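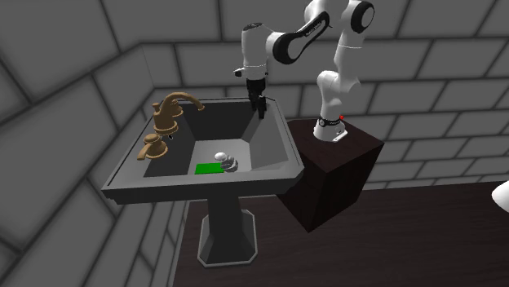 How often should a sink trap be cleaned?
Twice a year is enough for a bathroom sink used daily by two people. A kitchen sink that takes grease or coffee grounds needs it every other month.

Slow drains: what to do before buying anything

Most slow bathroom drains are blocked in one of two spots: the stopper, or the bend of the trap. Start with the stopper. Lift it out, or release it from the pivot rod under the basin if it does not lift. Hair collects on the lower fins. Pull it off with a paper towel and put it in the trash.

If the water still drains slowly, measure it. Close the drain, pour in 1000 ml of water, open the drain and time it. Write the number down and repeat after each step below. Guessing by eye is not reliable.

Step 1. Pour in hot tap water for a full minute. Do not use boiling water on plastic pipe - it can soften the joints.

Step 2. Block the overflow hole with a wet rag. Plunge in short strokes with enough water in the basin to cover the cup.

Step 3. Put a bucket under the trap. Loosen both slip nuts by hand, counterclockwise seen from below. Empty the trap, scrub the inside with a bottle brush and rinse it in a different sink.
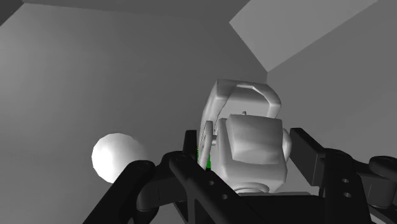 White parts in front of a gray wall: wash with plain dish soap, no scouring powder.

Refitting the trap

Check the washers. A washer that is flat on one side or has a split goes in the trash. The tapered side faces the joint. Tighten by hand, then a quarter turn with pliers over a cloth. Fill the basin, release it all at once and feel each nut with a dry finger.

Smell without a blockage

A sink that has not been used for some weeks can lose the water in its trap. Run the tap for a minute. If the smell returns within a day, look at the overflow channel. A narrow bottle brush and dish soap will clear most of the film.

What not to mix

Never follow a chemical drain opener with vinegar, bleach or a second brand. Never plunge after using one. Tell the plumber if there is any still in the pipe.

Page last checked 9/28/26
Ovelum Household Notes, sheet 98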